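Barnaron gets its arm moving

Good news from the shared workshop at Barnaron — the tidying arm we've been building since May is up on its post and taking its first commands! We've called it Lemma, and the plan is simple enough: you leave your craft bits all over the table after a session, and Lemma sorts them into tubs while you put the kettle on.

We're not there yet. Small, light things are the hard part, and ribbon is a proper nuisance (it slides, it tangles, it won't stay where you last looked). So the test table gets covered in exactly the sort of stuff our members leave behind, scissors and tape and labels and all, and we try one thing at a time. 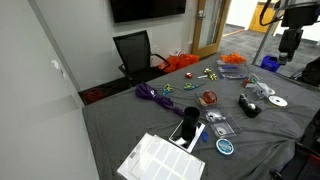
Can you build one of these at home?

If you've got a sturdy table and a few free evenings, you can. Our parts came to 500 pounds, most of it spent on the motors, and the code took two of us four weeks of evenings to get into a state we weren't ashamed of.

The next job is the wrist. It's a bit stiff on the turn, so we're swapping in a lighter bracket from Landilico and then going back to the ribbon — wish us luck. If you fancy a go at the controls, come along to the open evening at 7 pm. Bring your own clutter, the odder the better!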